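Print this ticket | E-mail this ticket

Mostyn planner stalls above rack -- opened 2020-04-30 by Nabila El Idrissi

Hi all, me again! I'm running pick tests in the Rikport workshop sim and the planner keeps timing out at 150 ms, mostly on the small props. 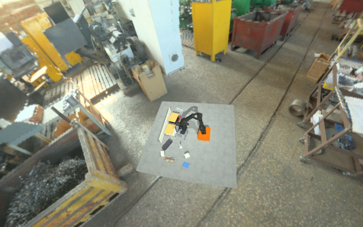
Sim view, gripper pointing down at the orange square.

I bumped the limit to 630 and got further, but then the collision checker moaned about the long off-white barrier (padding was set to 100 mm -- my fault, I think). It's on 70 now.

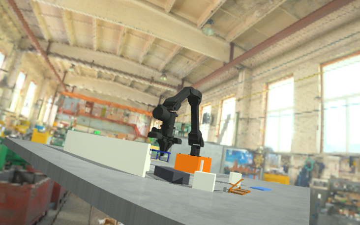
Same sim, gripper tip at the blue frame.

Still stalls on one seed in the Clastero build. Can someone look at the mesh for that frame? Log's attached, it's a long one, sorry!

Related tickets
Lirkarach: grasp poses flipped after import
Mostyn: padding ignored on reload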